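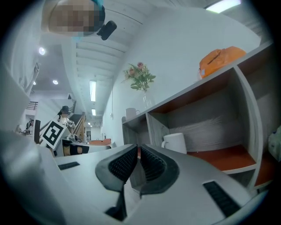
View from the hand-held gripper, finger pads open, with a marker board held up across the room.

Vitevitz open day recordings

Data card, second revision
Maintained by Aitana Urquijo and Jae-in Yoo

Summary

Vitevitz is a small set of hand-held gripper recordings made with visitors during an open day at the Zatosia workshop in August. The set holds 300 clips, of which 80 were recorded by visitors and the rest by staff during the demonstrations. It is released for teaching and for testing import scripts. It is too small and too uneven to train a useful policy from scratch.

Setting

All clips come from one ground-floor room and the corridor next to it. Lighting is from ceiling fittings of several kinds, and exposure was left on automatic. Pale parts of the gripper housing are overexposed in many clips. Furniture was left where it normally stands, and household items such as mugs, bags and flowers appear in the background as well as in the tasks.

The open day ran on a Wednesday. Staff demonstrations took place in the morning and visitors had the tool from 14:00 onwards. The two blocks are kept apart in the folder structure under staff and visitor.

Tasks

There are 5 tasks. Task names in the index file match the folder names.

mug_to_shelf: pick up a mug from the table and place it in a shelf compartment.
mug_to_table: the reverse.
bag_lift: lift a soft bag by its edge and set it down again.
pen_cup: put a pen into a cup.
free: no instruction given. Visitor block only.

Each clip should begin with the fingers open and end with the fingers open. Clips where this was missed carry the flag bad_start or bad_end and have not been trimmed.

Calibration

A square fiducial marker board was shown to the gripper camera at the start of each session, held by a second person standing some way off. Calibration passes are stored in the calib folder and are not counted among the clips. The board is sometimes small in view, and detection fails on part of these passes. The script takes the median of the poses it can recover and writes a warning if it has fewer than 11.

The board was held by hand. Do not use these passes to estimate absolute room coordinates.

Files

index.csv: one row per clip, with task, block, operator number and flags.
clips: video, one file per clip.
pose: camera trajectory, one text file per clip, in metres and quaternions.
width: finger opening over time, normalised from 0 (closed) to 1 (open).
calib: marker board passes.
tools: import and checking scripts.

Pose and width share the video clock. Trajectories were computed with Moroz, our in-house tracker, and can be replayed in the Trusen viewer with the settings file in tools.

People and privacy

Operators and bystanders appear in some clips. Faces are pixelated. The blurring was run automatically and then checked by hand by Jae-in Yoo. Audio was removed. Operators are listed by number only and the key has been destroyed. Anyone who attended and wishes to have a clip withdrawn should write to Aitana Urquijo with the approximate time of their turn.

Known problems

Tracking drifts when the camera points mostly at the ceiling. Affected files have the flag drift.
Width values in the first staff session are offset slightly. A corrected copy is in width_fixed.
Operator height varies a good deal in the visitor block, and so does the camera angle.
Two-handed use was not recorded.

Changes since the first revision

Renamed bag to bag_lift.
Added the drift flag.
Moved calibration passes out of clips.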